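Stories Poems Archive Submit About

The Machine from Grisesholm

17/03/2025

My aunt kept the accounts of the ferry at Grisesholm for 21 years, and all of them were inside one computer. When the Sönmez shop closed in January, the computer came to me. It was so heavy that I carried it up the stairs in two attempts.

I laid it on its side and took off the panel. Where the processor should be, there was only an open socket with a metal bracket around it.

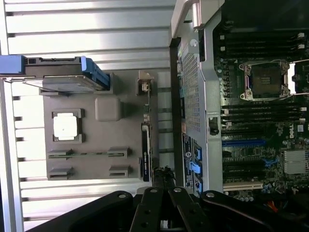
I telephoned my aunt. She said the shop had promised to repair it for 700, and she had paid 488 already. "Then they have eaten my money," she said, and asked if I had eaten too.

I am not a technician. I worked 17 years at Arka, selling window glass. But I know how to look at a thing slowly.
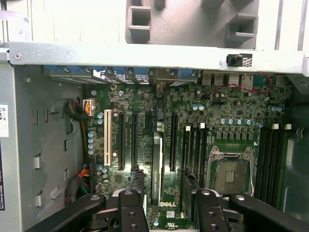 In the evening I read the old manual, which smelled of diesel. My aunt had written in the margins. Beside the page about memory she wrote: buy rope. Beside the page about the power supply: he did not come today either.

I read this line several times – she had never spoken to me of any man. 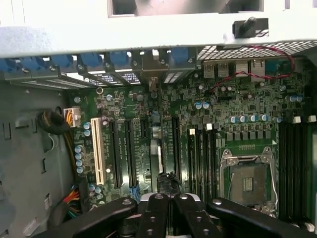 The next morning she called before I was awake. She wanted to know if the accounts were safe. I said that I had not reached them yet. She was silent, and I could hear the gulls behind her.

"Take your time," she said. "Only do not read everything."
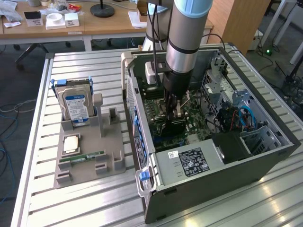
The tower on its side, the hard drive standing next to it.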